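Records and Desk Organization, Unit 4: Sorting Paper at the Desk

Instructor: Hortensia Correa
Clenbridge Adult Learning Center

Read this before the practical. You will need a pencil, the folder of mixed papers handed out at the end of Unit 3, and the desk organizer from your kit. Sections 1 and 2 were covered in class. Section 3 is what you will be marked on.

## 1. What belongs on the desk

A desk organizer holds **working papers**, meaning papers you expect to handle again soon. It isn't a place to store things. Finished papers go to the file drawer, and papers with no further use go to recycling or the shredder.

In the Unit 3 exercise, most people kept far too much. The mixed folder holds 100 sheets, and only 27 of them were working papers by the rules we agreed on. If your pile came out much bigger, go back over these types:

- Copies of something you already have in the drawer
- Notices with a date that has passed
- Cover sheets and blank backing pages
- Notes to yourself where the job is finished

Keep anything with an original signature, even if you think it is a duplicate. Set it aside and ask.

## 2. Upright or flat

Flat trays are fine for paper that will be handled as one stack, such as blank forms or printer paper. They work poorly for mixed papers. You can only see the top sheet, and getting to a lower one means lifting everything above it.

Upright slots show the edge of each group. You can take out one group and put it back without moving its neighbors. The drawback is that a slot needs enough paper in it to stay standing. Two or three loose sheets will bow and slide down, and after a few days the bottom edges curl. Put thin groups in a folder or behind a piece of card stock.

Bernadette Nic Giolla's handout from Unit 2 recommends mesh sorters. Clear ones are used in this unit so that you can check the contents from the side. Either kind is acceptable for home or office use.
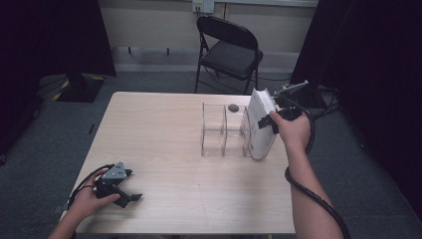
Placement matters more than most people expect. The organizer should stand where you can reach it without getting up, but outside the area where you write and read. For a right-handed person that usually means to the right and a little back from the front edge. On a small table, look at what is left over once the organizer is down. The clear organizer near the center-right of the light wood-grain table has its slots side by side, and whatever goes into them comes down from above, so the space over it has to stay open too. Don't put it under a low shelf or a lamp arm. Left-handed students should try the mirror arrangement first and adjust from there.

## 3. Loading the slots

Work in this order.

1. Sort all papers into groups on the table before anything goes in a slot. Loading as you sort leads to moving the same sheet several times.
2. Square each group. Hold it loosely on its long edge, tap it on the table, turn it, and tap the short edge.
3. Check that all sheets face the same way, with headings up.
4. Hold the group upright beside the organizer before you lift it in. If it sags, add a backing card.
5. Lower it straight down. If you come in at an angle, the front sheets catch on the divider and fold.
6. Let go only when the bottom edge is resting on the base of the slot.
7. Tilt the group gently forward and back. It should move a little. If it doesn't, the slot is too full.

Steps 4 and 5 are where marks were lost last time. Several students pushed the stack down from the top, which bends the corners. Hold it by the sides, below the middle.

**Labels.** Use a short noun on each slot: *Bills*, *Letters*, *Forms*. Avoid *Misc.* and *To Do*. Both fill up with paper you haven't made a decision about. Rosine Renaud asked in class whether colored tabs could replace words. They can be added, but keep the words as well so that another person can use the system.

## 4. Weekly clearing

Set aside 15 minutes once a week. Take one group out at a time, go through it, and put back only what is still working paper. Do the fullest slot first. Finished sheets go into the drawer in the same session – a pile waiting to be filed is just another stack on the desk.

Once a slot has been empty for a month, remove its label or give it to another group.

## For next time

Bring your organizer loaded and labeled, along with a list of your groups and one sentence on each saying what goes in it. Read pages 1 to 15 of the Huvcombe workbook, leaving out the part on box files, which we will cover in Unit 6.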